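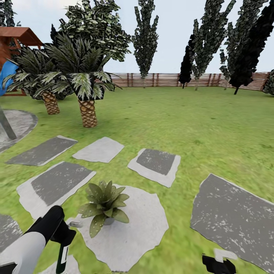 A potted plant on white stone, with the lawn and the fence behind.

My knees started to complain in February. It was not a strong pain, more like a small voice each time I went down the stairs to the laundry room. I am 6 kilos heavier than when I moved to Vovemthorpe, and I sit at a desk for most of the day, so I did not need a doctor to guess the reason. I went to one anyway. She looked at my knees, moved them left and right, and told me to walk.

I was a little disappointed. I had expected exercises with a rubber band, or at least a printed sheet. "Walk how much?" I asked. She said 40 minutes a day, on flat ground, and that I should be able to talk while doing it but not to sing.

So I have been walking. I want to write down how it goes, partly for my sister, who asks me every week and then forgets the answer.

The first days I went too fast. I used to run when I was a student, and in my head I still have this body. On the third evening my shins hurt so much that I took the bus home from the Benkirane bakery, with a bag of bread on my knees, feeling quite foolish. After this I made myself slower. I let old men pass me. There is one with a folded newspaper who passes me on the hill each time, and now we nod to each other.
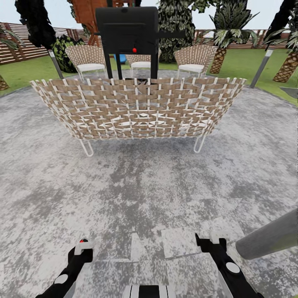

The shoes were the next question. I read many opinions and became more confused with each one. In the end I asked Vitalii Ostapchuk from my office, who walks to work in all weather, and he told me to go to a shop late in the day, when the feet are bigger, and to wear the socks I will really use. I bought a pair which is half a size larger than my usual one. They are an ugly gray and I like them very much.

I also tried an app, Tuvlow, which counts steps and sends small messages. For two weeks I was very obedient to it. Then one evening I caught myself walking circles in the kitchen because 300 steps were missing, while the soup was burning. I kept the app but I turned off the messages. Now I look at it maybe on the weekend, when I remember.

About food I have less to say. I did not begin a diet. I eat dinner earlier, before the walk and not after it, and this changed more than I expected – when I come back I want tea and my bed, and the cookies stay in the cupboard. Not always! When my cousin Chaimae Mahrous visits, she brings the almond ones from her mother, and I would be a very rude person to refuse them.

Chaimae came with me for one walk. She talks with her hands and stops each time she has an important point, so it took us more than an hour to reach the canal and return. My watch thought that I had finished three times. I slept wonderfully that night. 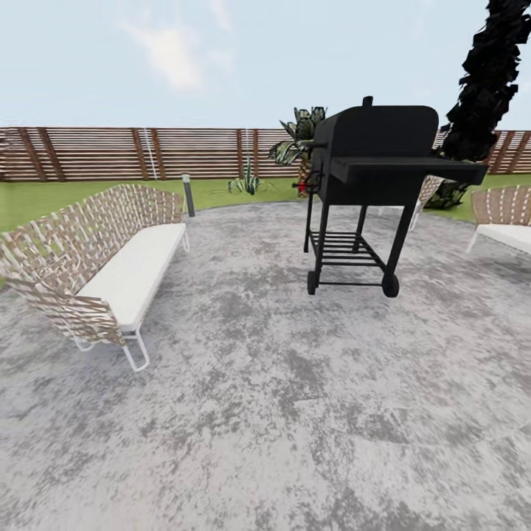

Rain was my biggest excuse in the beginning. I have now a rule that I must go as far as the mailbox at the corner, and there I may decide. Usually when I am at the mailbox I am already wet, so I continue. Two times I turned back and I don't regret it, the wind was terrible.

The scale has moved a little. I lost two kilos and then one of them came back, and I try not to discuss this with myself every morning. The knees are better. I can go down to the laundry room with the full basket and hear nothing from the left one. The right one still speaks, mostly when I sat too long before.

The doctor wants to see me again after summer. Until then I would like to try the longer path along the water, the one that begins behind the old mill. If somebody from Vovemthorpe reads this and knows whether there is a bench somewhere in the middle, please write me in the comments.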